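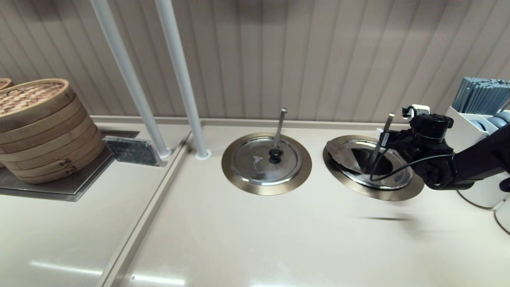

Stomport Soup Counter Arm: Open Day Review

Reviewed by Analyn Macaraeg

Stomport held an open day in September for its serving arm, a unit meant to work at a self-serve soup and steamed food counter. I attended as a buyer for a group of staff canteens. I have no financial tie to the company. The session was led by Antigoni Alexiou from the applications team, who also took questions.

Configuration

The arm is black, comes in from the right side of the counter, and carries a two-finger gripper. The counter has two round steel wells with bronze-toned flanges, each with a knobbed lid. Steamers sit in their own section to the left, behind a narrow raised divider. Chopsticks stand in a white container at the right end. Stomport sells the arm and the controller. The counter is the customer's problem, and the quoted price of 2,718 a month covers neither the counter nor its installation.

Reach

I would have placed the wells closer to the arm's base. The steamers are at the opposite end of the counter, and Alexiou confirmed that the current release handles lids and ladles only. Steamer baskets are planned for the July release. Buyers who need both should wait.

Lids

The knob is small and round, and the grip has to land close to its center. Stomport's data sheet gives a tolerance of 8 mm. The sheet doesn't say whether that applies to a hot lid with condensation on it. I asked and was told that a test report will follow.

A lid can also be left tilted against the well. This saves a trip to a parking spot but puts the lid in the way of the ladle. I would prefer a fixed lid rest, and the software supports one if you define it at setup.

Fingers

The fingers are wrapped. The covering creases and folds along its length, and black tape goes around the right finger as a band. Stomport calls the wrap a consumable and suggests a change every shift. The change takes 17 minutes by the manual. For food service I want a molded, washable sleeve with no tape and no folds. Molten offers one for its own gripper. It doesn't fit this one.

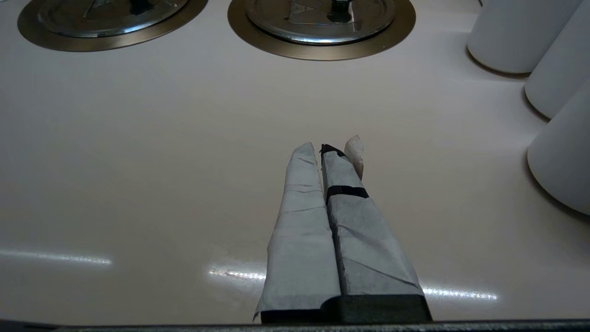 Gripper fingers over the counter, with the two wells behind.

Surface and lighting

The counter top is glossy white and shows long streaks from overhead lights. Steel lids add their own highlights. Anyone planning a site should ask for the lighting requirements in writing before ordering. The Watum system I reviewed earlier needed matte lids, at the buyer's cost.

Cable

One thin black cable loops out from the top of the gripper and down toward the well. I would route it through the arm or clip it back along the wrist. Mösli does this on its dessert unit and cleaning is simpler as a result.

Service terms

The warranty is 26 months, parts only. Labor is billed by the visit. Software updates are included for the same period.

Rating

Hardware: good. Hygiene: not ready. Documentation: fair, with gaps on heat and steam. I would take a trial unit for soup only, after a sealed finger sleeve is available. Alexiou gave no date for one.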